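Fold grasp scoring fails on patterned cloth, plain cloth fine
Forum: Manipulation software > Perception and planning
Thread status: open

tvalk_r
Posted Thursday 9:12

We run a Bratix planner with the Holovko segmentation front end. Task is single-arm cloth pickup from a white table: find a ridge, straddle it, close, lift. On plain cloth the ridge scorer is good. On patterned cloth it proposes grasps along the print.

Numbers from the last batch: 239 attempts on patterned pieces, 84 of them rejected by the operator before close because the proposed axis followed a printed edge and crossed the real fold at a bad angle. Config is stock except for the ridge threshold, lowered from the default. Wrist camera only, no depth at close range. The overhead depth camera is used for the approach and then dropped when the arm occludes it.

Has anyone got the scorer to ignore print without retraining the whole front end?

mordant_k
Posted Thursday 9:40

Lowering the threshold is most of your problem. The stock scorer takes image gradient as a proxy for surface curvature. A dark motif on a light ground gives a stronger gradient than any soft fold. Put the threshold back and see how many proposals you lose.

tvalk_r
Posted Thursday 10:05

Tried that first. With the default it returns nothing on soft folds and goes into the search routine until timeout.

Here is the view at a pre-grasp pose. The ridge I want is the vertical one running down to the gap between the fingers.

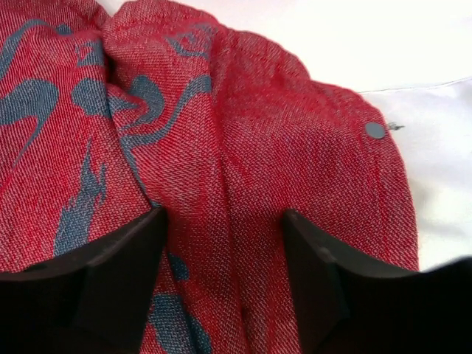

Page last modified: Thursday, 16:30

For this cloth the top-scored axis was the jagged blue-grey streak on the left, the one that runs diagonally and stops just above the left finger. Second was the edge of the big swirl. The vertical fold came in well below both.

pell_grid
Posted Thursday 10:31

The fold has shadowed creases on its left side and a smoother, lighter area on its right. A one-sided shading change like that is usable. Convert to a space where you can separate chroma from luminance, mask anything with a strong chroma edge, and run the ridge filter on luminance only. Red ground and blue-grey print should split easily.

mordant_k
Posted Thursday 10:48

It splits easily for this cloth. Bring in a dark red print on a red ground and there is no chroma edge to mask. I would also check what the mask does where a motif wraps over a fold, as it does at the upper center. The print edge and the crease overlap there, so you delete the evidence you wanted.

pell_grid
Posted Thursday 11:02

Agreed on the second point. Dilate less, or down-weight the masked pixels and keep them in. A weight works better than a hard mask in my logs. On the first point, he asked about the cloth he has.

Asnakech Tsegaye
Posted Thursday 11:20

We dropped single-image scoring at Stededdale for this reason. The approach already moves the wrist, so you have parallax for free. Keep the last 30 frames before the pre-grasp pose, track patches, fit a local height field, and score ridges on height. Print then helps you, because it gives the tracker something to hold on to. The plain red area on the right of your image is where I would expect tracking to be weakest, although the twill is sharp enough in the middle to give you some points.

Two things to watch:
Mask the fingers before tracking. They are fixed in the image and will pull the motion estimate toward zero.
Log joint state at the exposure time. We had an offset of 2 frames and the height field was useless until it was fixed.

mordant_k
Posted Thursday 11:34

What does that cost in cycle time? A height field from a short wrist motion sounds noisy at fold scale.

Asnakech Tsegaye
Posted Thursday 11:51

No extra motion. The fit runs during the approach. It is noisy, and we only use it to rank proposals from the gradient scorer. If the approach is straight down the optical axis you get very little, so we add a small lateral component to the path. Flumar exposes that as an approach offset. I don't know whether Bratix does.

tvalk_r
Posted Thursday 13:15

Bratix has it under path shaping, off by default. I put pell_grid's weighting in first as it was a short change. Re-ran scoring offline on this image and the vertical fold is now the top proposal. The large swirl is still second, by a small margin, so I don't trust it yet.

One more question. There is a small grey dot near the right edge of the cloth with what looks like a thread next to it. The front end labels the dot as a hole and puts a keep-out around it. Is there a minimum size for that class?

pell_grid
Posted Thursday 13:28

Yes, in the post-filter, not in the model. It is set to zero in the stock config. Set it above the largest button or snap you handle.

mordant_k
Posted Thursday 13:36

And then real small holes get through. I would leave the keep-out on. It is nowhere near the fold.

tvalk_r
Posted Thursday 16:22

Leaving it on for now. Path shaping goes on the arm next, with the finger mask in place. Will post the rejection count when there is a full batch to compare.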